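We use cookies to remember your settings. Accept | Decline

Print this page | E-mail this page

Natside Community Meals: spring progress report

Since our March update the Thursday supper has really taken off, and I'm delighted with how it's going! We served 177 suppers this period (we had hoped for 99), and the Utska bus now stops close enough that older guests can come on their own.

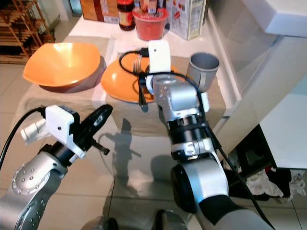
Menus and cooking

Stela Husar rewrote the menu around beans, squash and whatever the Dursun growers have plenty of. The lentil soup goes first every week. Her cooking class filled all 30 places, and several people from it have asked to help serve.

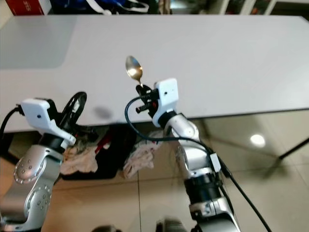 We moved the start to 5:30 p.m. so families with small children can eat early and get home. It has made the room livelier, and a bit louder too!

Spending is on track. Food costs came in slightly under budget, and we would like to put the difference, some $1000, toward a second soup kettle.
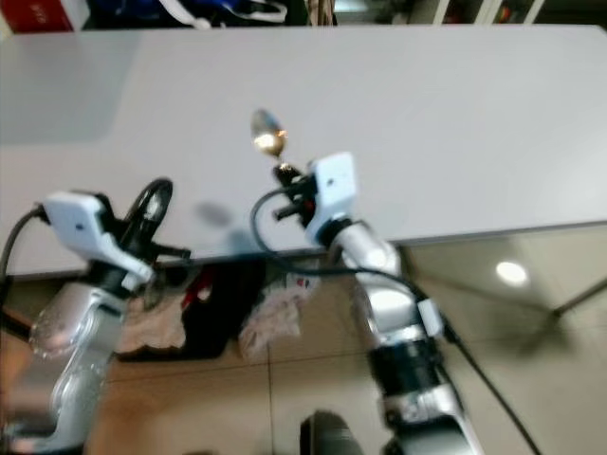

The kettle would let us offer a meat soup and a vegetable one on the same night, and guests keep asking for that. Tiro has quoted us a price with delivery included.
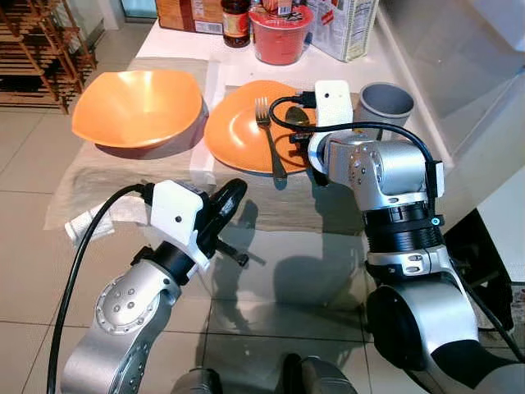
Next steps

Stela is planning a bread class and a simple recipe booklet in large print. Please let us know if the kettle purchase needs a separate form.

Print this page | E-mail this page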